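Week 4: taking notes you'll want to read again

Right, so last week we got as far as why copying down everything I say is a bad idea. I did promise we'd look at the Bilcombe handout, and we will, but read the first two pages before Sunday if you can (the rest is mostly padding).

My own notes as a student were awful. I once wrote 3,073 words on a single lecture about medieval drains and couldn't find the main point in any of them! What helped me was leaving a wide margin and going back the same evening to write a question next to each chunk. Then you cover the chunk and try to answer it.

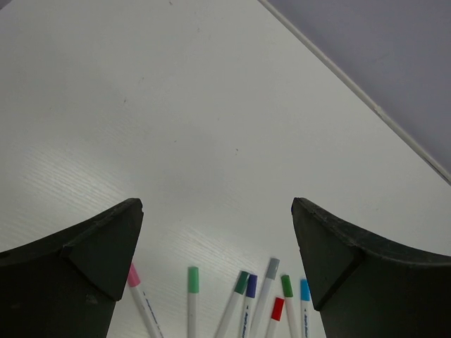 Do keep the questions short. "Why did the town grow?" is plenty. If yours runs to three lines you're probably hiding the answer in it, and I still catch myself doing that.

Colour comes up every year. I'm fairly relaxed about it, but pick a meaning for each colour and stick to it all term. Mine are green for dates, red for things I don't understand yet. Anything fancier and I forget the system by week 6.

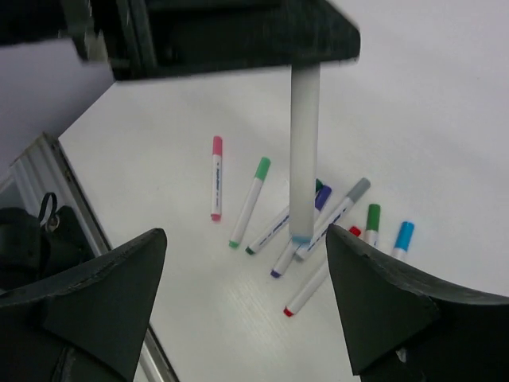 Felt-tips on a white tabletop.

For next time: take the Siditmont reading, chapter 9, and boil it down to 600 words, then to one side of a card. Bring both. We'll swap cards in pairs and see whether your partner can explain the chapter from yours. Hand-drawn diagrams are fine, and so is messy writing as long as somebody else can read it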